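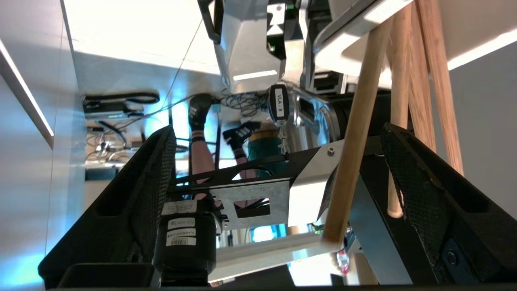 Maribel Tello learned to tune pianos from a man who hardly spoke, and she has been making up for it ever since. I had planned on half an hour at her shop in Drerkgate and stayed until the streetlights came on, with a second pot of coffee and most of a coffee cake gone between us.

She has been at it for 31 years. Before that she typed invoices for Salazar, the furniture people, and took piano lessons on Thursday nights from a neighbor whose upright was so badly out of tune that she thought she was hitting wrong notes. "I practiced one little waltz for a whole winter," she says, "and I cried over it! Then Mr. Britex came and tuned the thing, and I sat down and played it, and it was fine. I'd been playing it right since Thanksgiving."

She followed him out to his car and asked how a person got into that line of work. He told her to come by on Saturday and bring a sandwich. For the first two years she mostly carried the bag and listened, and she still thinks that is how it ought to be done, although she admits she wouldn't have had the patience if she'd been any younger.

Most of her customers now are families who have inherited a piano and feel bad about it. "They apologize to me at the door," she says. "They say, it was Grandma's, we know it's terrible. And sometimes it is terrible! But I like to play it a little before we talk about that." One old upright out in Steltow hadn't been touched in so long that she brought it up to pitch over 7 visits, a bit at a time, and lost only one string.

December is her busy month, what with the church concerts and the relatives coming, and she says yes to far too many people. By New Year's her ears are tired and she drives around with the radio off.

The person she talks about most is Jhair Zapata, who came to her straight from high school and is in his third year of learning the trade. He is quicker with the mechanical side than she ever was - hammers, dampers, all the fiddly felt parts - and slower to trust his ear. "He wants to look at the little screen," she says. "I let him look, after. First he has to tell me what he hears."

Jhair, when I caught him on his way out to a job, put it a little differently. "She says listen, and then she talks the whole time," he said, and she laughed so hard she had to put her cup down.

I asked whether she had thought about retiring. She has, a little. Her knees don't care for stairs, and she would like to have a garden that isn't all weeds by July. But there is a lady across town with a spinet who has had the same spring appointment since the beginning, and Maribel already has her down for April.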